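Peg and Knob Task Board, White
Sold by Zilleck. Page text by Jean Gillies, bench supplies

Item 1135
Price: $184
Ships from: Drundotcombe
In stock

I'll start with the price, as most of you will. It is a lot of money for a white board with lines printed on it and a handful of blue pieces. The maker, Dantas, calls it a "complete dexterity solution." We'd call it a board with pegs. Whether you need it depends on how tired you are of making your own.

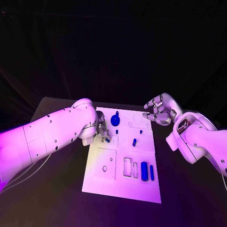

Small blue peg held just above the board. Colored lighting.

The pegs are short, and that is the main complaint we get. People with large fingers find them fussy, and they roll if you set them down on a bare bench. Dantas says the size is deliberate. Maybe so. A small dish for the loose ones would have cost next to nothing, and you don't get one.

The knob is a better piece of work. It has a flat round base with a short stem, so you can pick it up from the top without knocking over whatever is next to it.
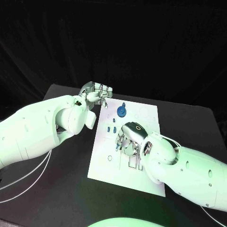 Blue knob with its disk base, small pegs, and part of the printed layout.

The printed layout is circles, rectangles and thin guide lines, plus a few small holes. The older sheet from Revum had a label beside every outline. This one leaves you to work out your own exercises, and the leaflet in the box is no help. It runs to 3 pages, one of them a warranty form.

Osvaldo Batista in our returns department kept one on his desk from February on and wiped it down with plain soapy water. The lines held up. He would not use solvent on it, and neither would we, whatever the leaflet says about "most cleaners."

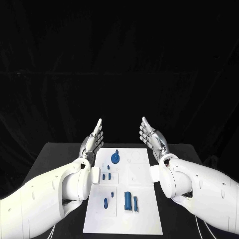 White board with eight blue objects, on a dark tabletop.

A dark surface underneath does help. On a pale bench the edge of the board gets lost, and people end up putting things down half on and half off it. Dantas sells a mat for this at $20. Any dark cloth that lies flat will do the same job.

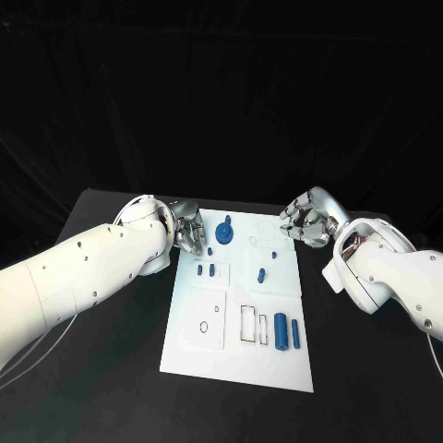
Replacement pegs are sold in bags only, never singly, which is annoying if you lose one. Knobs can be ordered one at a time. Returns are accepted for 20 days if all the pieces are in the box, and Osvaldo does check.

Page last changed 13 October 2026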